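第11回 室内の光環境 まぶしさと反射、昼光
配布プリント(8月26日(土)補講分) 前回の続きから

前回の積み残し:照度と輝度の区別。小テストで混ざってる人が多かったので最初にもう一回やる。
・照度=面に「入ってくる」光。単位 lx
・輝度=ある方向から見たときの面の明るさ。単位 cd/m²
・目が見ているのは輝度のほう。照度計の数字だけ見て「明るい部屋です」と書いたレポートは減点します
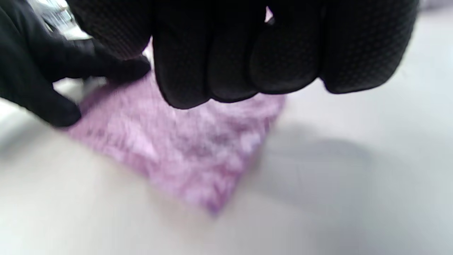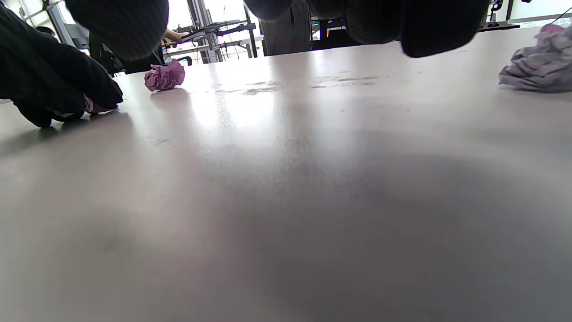 白い天板に窓の光の映り込み、右寄りに影

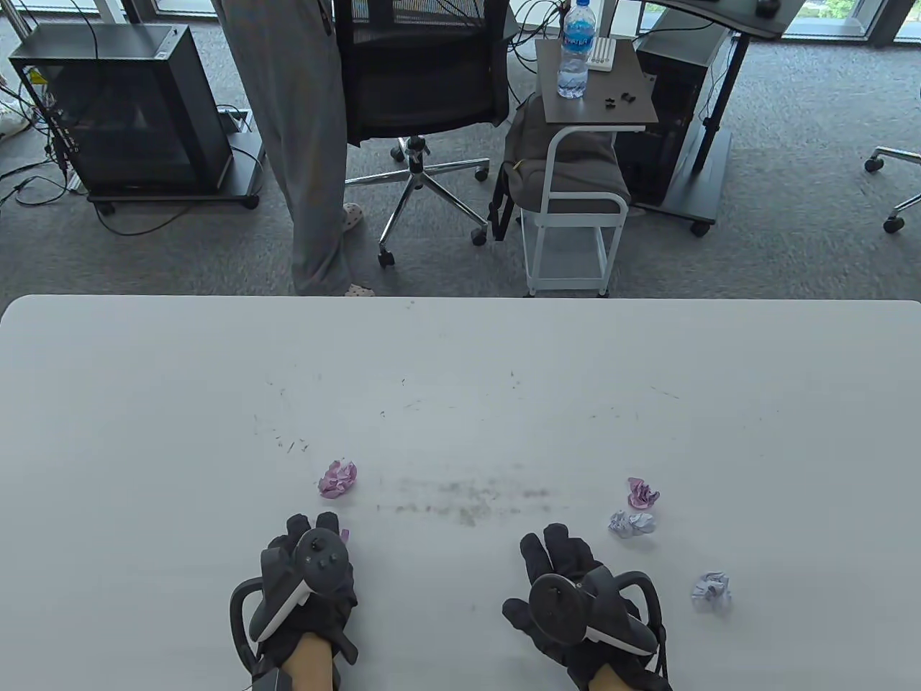
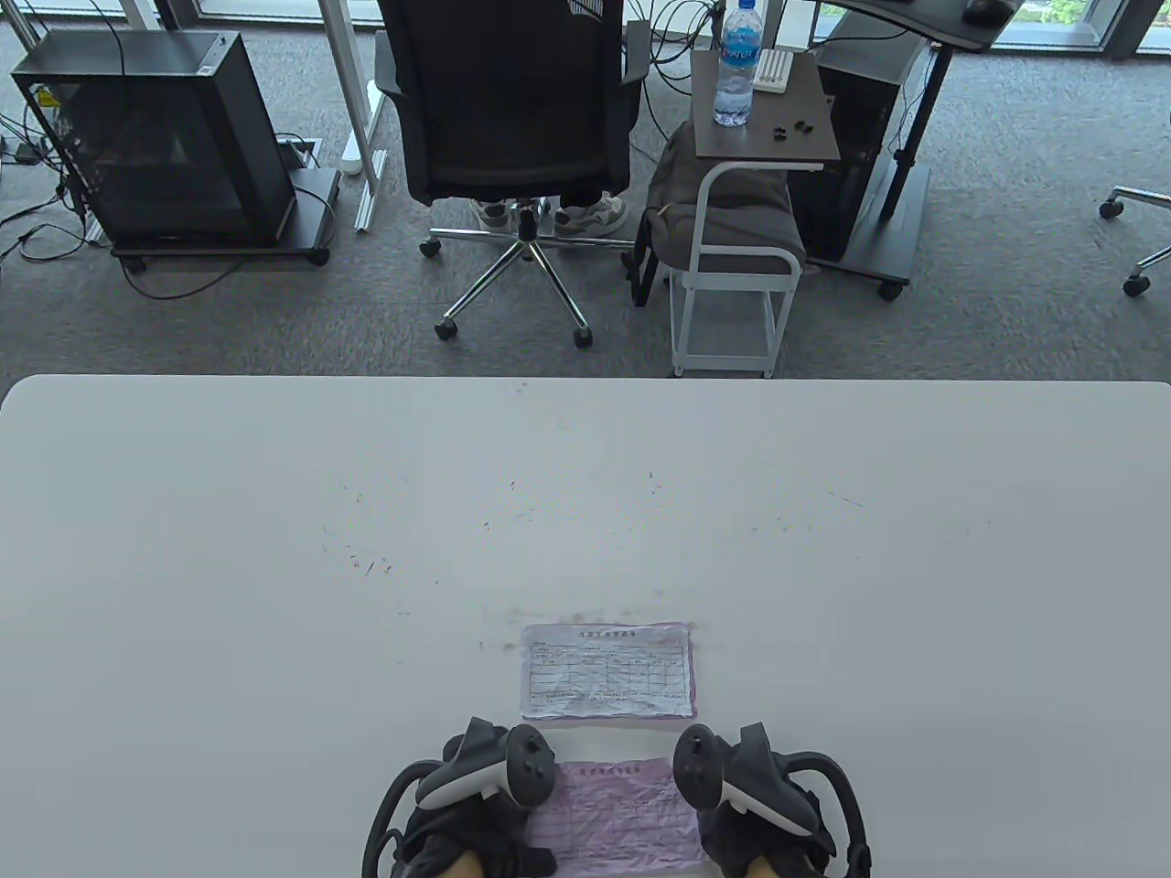
1. 反射の種類

正反射:鏡、水面、磨いた金属。入射角=反射角。見る位置をずらすと消える。
拡散反射:石膏、つやのない紙、漆喰。どこから見てもだいたい同じ輝度。
実際の材料はほぼ全部この中間。塗装面、樹脂、ワックスをかけた床など。「半つや」と呼ばれるものが設計では一番やっかい。カタログの反射率は全体の数字なので、正反射成分がどれくらいか分からない。サンプルを取り寄せて、窓の前で傾けて見る。これは絶対やってください。

反射率が高い=まぶしい、ではない。白い漆喰は反射率が高いがまぶしくなりにくい。黒いガラスは反射率が低いのに照明器具がくっきり写る。試験に出す。

均等拡散面の式(板書した通り)
 輝度 L = ρE/π
ρは反射率、Eは照度。πで割り忘れる人が毎年いる。単位を書けば気づくはず。
この式は完全な拡散面だけ。つやのある面には使えない。演習の最後の問いは引っかけなので注意。

2. グレア

減能グレア:見えにくくなる。対向車のライト、低い西日。眼球の中で光が散乱して、網膜像の上にベールがかかる感じ。
不快グレア:見えるけど嫌。個人差が大きい。時間帯でも変わる。
反射グレア:面に写り込んだ光源によるもの。光幕反射ともいう(厳密には少し違う。印刷文字と背景のコントラストが落ちる現象のほうを光幕反射と呼ぶことが多い)。

不快グレアを左右するもの
・光源の輝度
・光源の見かけの大きさ(立体角)
・視線からのずれ 正面に近いほどきつい
・背景の輝度 暗い背景だと同じ器具でもつらい
UGRの式はこの組み合わせでできている。式の暗記は不要。どの量を増やすと値が上がるか下がるか、方向だけ言えるようにしておくこと。
背景輝度が分母側に入っているのは間違えやすい。天井を暗い色にして器具だけ光らせる店舗、かっこいいがUGRは悪くなる。飲食店で長居する席の上にはやらないほうが無難。

窓の場合はUGRをそのまま使えない。面積が大きすぎるため。昼光用の指標は別にある(DGPなど)。名前だけ。大学院の授業でやります。

3. 昼光

昼光率=室内のある点の照度÷全天空照度。直射日光は入れない。ここも混同多い。
曇天空を前提にした指標なので、晴れの日に測って割り算しても意味のある数字にならない。実習の班で1つやらかした班があった。やり直しになったので、曇りの日を待つこと。

昼光率を決めるもの
・窓の面積と位置。同じ面積なら高い位置の窓のほうが奥まで届く
・窓ガラスの透過率と汚れ(保守率)
・外の障害物。隣の建物、樹木
・室内の反射率。天井が特に効く。奥のほうの机は天井からの間接分でもっている

天窓は側窓に比べて同じ面積でもかなり有利。ただし夏の日射熱、雨仕舞い、掃除。見積もりのときに掃除の足場のことを忘れがち。

実測の例:Hasnessの閲覧室
午前、窓際の机で2,704 lx。同じ時刻に一番奥の机がその10分の1もなかった。平均すれば基準を軽く超える。でも利用者は奥の席で「暗い」と言い、窓際の席で「まぶしい」と言う。平均照度で話を終わらせないでほしい。
均斉度(最小/平均、または最小/最大)を必ず併記。どちらの定義で計算したかも書く。書いてないレポートが多すぎ。

この部屋でやった対策
・窓際の机を90度回した。窓を横から受ける配置に
・奥の壁を明るい色に塗り替え。照度の増え方は小さかったが、印象はだいぶ変わったらしい(アンケート自由記述による。母数は少ない)
・ブラインドの羽根を上向きにして天井へ光を送る
ブラインドは一度閉めると誰も開けない。曇っても閉めたまま、で照明はつけっぱなし。5月に見に行ったときもそうだった。自動制御を入れるかどうかは費用しだい。Gosling棟は入れて、動作音で苦情が出た。手動に戻した階もある。

4. 作業面と机の色

机上面の反射率は中くらいを勧める本が多い。理由:白すぎると紙との差がなくなり、周辺視野が全体に明るくなって疲れる。暗すぎると紙だけ浮いて、視線を動かすたびに順応がずれる。
作業対象:そのすぐ周り:もっと外側、の輝度比をなだらかにする。古い教科書だと10:3:1と書いてあるのがよく出てくる。目安であって法則ではない。書いた時代の照明と作業を考えて読むこと。画面作業が中心の今の部屋にそのまま当てはめると変なことになる。

配置の基本
・窓に正対しない(窓のグレア)
・窓を背にしない(画面に写る、手元に自分の影)
・横から受ける
・右利きなら左から、と昔から言う。手の影が字にかからない側。左利きの人は逆。固定机の教室だとどうにもならないので、両側採光か天井照明で薄める

器具の位置も考え方は同じ。机の真上より少し手前に器具があると、斜め下を見る目にちょうど正反射が入る。机の両脇に振るとだいぶ減る。Cornwoodの改修ではこれだけで済んだ。器具の交換なし、吊り位置を変えただけ。予算がないときはまず図面に視線と入射角を描いてみてください。定規1本でできる。

5. 影のこと(時間なくて飛ばしたところ)

光源が小さいと影の縁がくっきり、大きいとぼける。曇りの日の外で影がほとんど見えないのは空全体が光源なので。
影が無ければ良いわけではない。布の織り、彫刻の面、顔の表情、全部陰影で読んでいる。真上からだけの光だと目の下が落ちて、人相が悪くなる。会議室、受付はここに気をつける。鉛直面照度も測ること。水平面だけ測って帰ってくる班が多い。
検品など細かい傷を探す作業では、わざと低い角度から当てる。掠め光。表面の凸凹だけが浮く。逆に左官の仕上げ壁に掠め光を当てると、粗が全部出て職人さんに嫌がられる。壁際のダウンライトは壁からの距離をよく相談して。

6. 測り方の注意(実習前に読む)

・照度計は測る前に受光部を光になじませる。箱から出してすぐの値は使わない
・自分の影を入れない。しゃがむか、延長コードつきの受光部を使う。白い服も反射で影響するので避ける
・机の上の高さで。机がない場所は床からの高さを記録
・ブラインドの状態、天気、時刻を毎回書く。後から思い出せない
・照明だけの値が欲しいときは夜。昼しか入れない場合は点灯時-消灯時の差を取る。雲が動いている日はだめ。手早く
・測定点は格子状に。壁ぎわを抜かない
・輝度計は見る人の目の位置から。三脚の高さを座った目の高さに合わせる

校正の切れた照度計が棚に混ざってます。シールを確認してしてください。

課題
各自よく使う部屋をひとつ選び、平面図に窓、器具、席を描く。反射グレアの出そうな席に印をつけ、正反射の経路を断面で示す。対策を3つ挙げ、そのうちどれから手をつけるか、費用もざっくり考えて書く。計算は均等拡散面とみなした場合でよいが、みなしてよい理由かまずい理由を一行つけること。
写真を貼る人は露出に注意。カメラが自動で明るさを合わせるので、写真の明るさは輝度の証拠にならない。
提出は次回の最初。遅れる人は先に連絡。

次回:順応と色温度。教科書の該当章、図だけでも見ておいて。Stillesleyの見学の集合時刻は掲示で。

関連する資料
・第10回 照度計算の基礎(逐点法)
・第9回 光源の種類と演色性
・演習問題 均等拡散面と輝度
・Hasness閲覧室 測定シート
・Cornwood改修 吊り位置の断面図
・照度計の貸出について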